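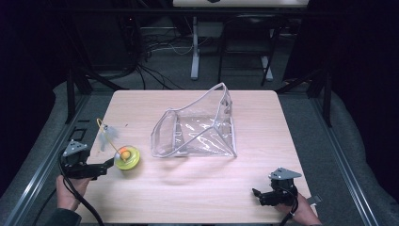
3 min read

Judirthorpe opened its old pumping station to visitors on 24 Oct 2018, and I took the early bus out to see it. The station sits at the bottom of Adden Lane, past the feed store, and the walk from the bus stop is flat the whole way. Entry was free. Parking looked tight, with cars on both sides of the lane by ten.

The building went up to supply the town with water from the Skander, a small river that runs behind the site. It shut down when the town joined the county supply. Most of the brickwork is original. The roof over the engine hall was replaced in June and the new slates still look too clean next to the chimney.

Tours left from the front steps with 17 people in each group. Ours was led by Kayode Dauda, who worked at the station in its last years and knew where every valve went. He started us in the engine hall, where there are 2 beam engines side by side. Only the left one turns now. It ran for ten minutes while we were there, at a slow speed, and it was a lot quieter than I expected. You feel it in the floor more than you hear it.

From the hall we went down to the well. There are 261 steps if you go all the way, but the lower part is closed and we stopped at the second landing. Bring a jacket. The walls drip, and the handrail was wet enough that I wiped my hands on my pants at the bottom and again at the top.

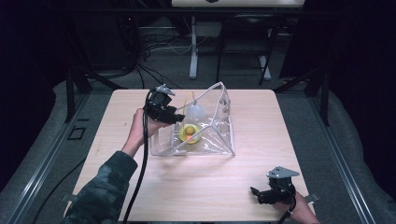 After the well came the filter beds, which are outside and mostly grass now. One has been dug out so you can see the layers of sand and gravel. Dauda said each bed could handle 2,000 gallons an hour in a good season and much less when the river was muddy. He passed around a jar of the sand. It was finer than what you get at a hardware store.

The last stop was the meter room, and I would have liked longer there. The dials are brass, made by a firm called Akpan, and the logbooks are laid open under glass. The handwriting changes every few years as the clerks came and went. One page just says "frost, no reading" four days in a row.

Lunch was soup and rolls in the coal store. The soup was leek and potato, and they ran out of rolls before one o'clock. Restrooms are across the yard - the path is gravel and hard going for strollers.

The next bus back was at 2:40, from the same side of the road as the feed store.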